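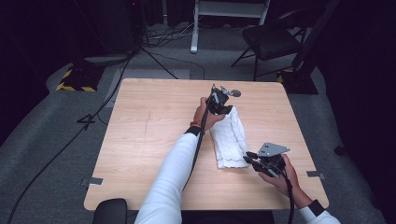
The plain white towel, folded properly

Most linen cupboards go wrong at the same point. The towels come off the line, they get doubled over on whatever is nearest, and by the time they reach the shelf each one is a slightly different size. A stack of those leans, then slides, and somebody shoves it back in and shuts the door.

A table fixes a good part of it. Pale timber with a bit of grain is handy to fold on, as the lines give you something to square the edge against. A bed is too soft and a kitchen bench is usually too busy.

At Grerkerton, where the guest rooms go through 509 towels in a busy September, the linen room uses a method that takes four folds. Lay the towel flat with the long side facing you. Bring one long edge to the centre, then the other over the top of it. Smooth it from the middle outward with the flat of your hand. Fold the short end in by a third, and once more to finish. The hem ends up inside and the rounded edge faces out on the shelf.

Terry cloth doesn't like being pressed hard. The loops need some room, so a folded white towel will always look a little rumpled, and there is no point chasing every crease. Shake it out twice before you start and leave it at that.

Stitching is worth a look when you buy. White towels are difficult to tell apart once they are in a pile, and a coloured thread along the hem lets you sort bath from hand without opening anything out. Sturnik sells a bath size with a bright hem for $13. Abeysekara's are heavier and dry more slowly, which matters in a Hobart winter and hardly at all in Cairns.
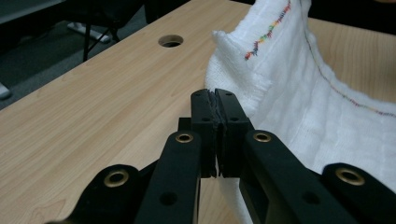
White terry with a rainbow zigzag along the fold.

Wash coloured stitching with the whites the first time only if the label says the thread is fast. Otherwise run it through cold on its own. Skip the fabric softener, which coats the loops and leaves them less absorbent. Stored towels should go back to the bottom of the pile after washing, so the same two don't get used all year.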